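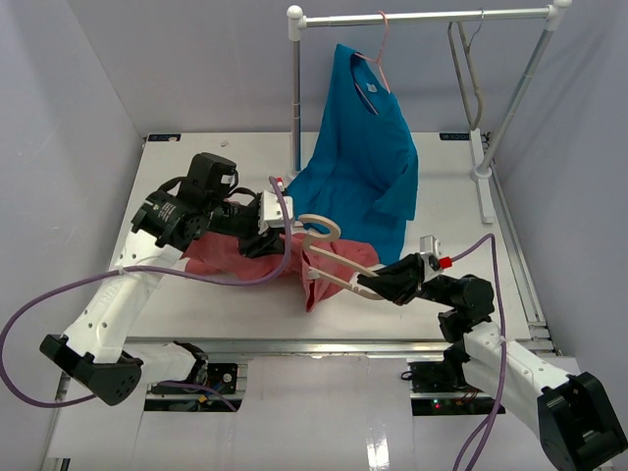 Bulletin no 10 – page 4

Nous sommes partis en février visiter la foire textile de Grinach, où 844 exposants étaient annoncés. Le hall de Polák est réservé aux tricots de coton. On y trouve des t-shirts de toutes les couleurs, et le bleu canard revient beaucoup cette année. Chez Mimus, on nous a expliqué la teinture par petits lots – 700 pièces au maximum – et le contrôle des cols avant l'envoi.

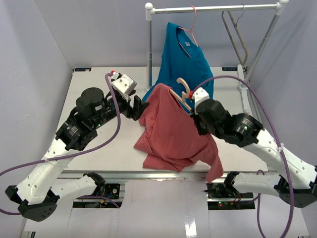

Photo : Tererard

L'après-midi, nous avons suivi une présentation sur le lavage des couleurs vives. Le rouge rosé reste difficile, il faut le laver séparément les premières fois. Le repas était correct mais un peu cher. Pour rentrer, prendre la navette de 17 h, la suivante est toujours pleine.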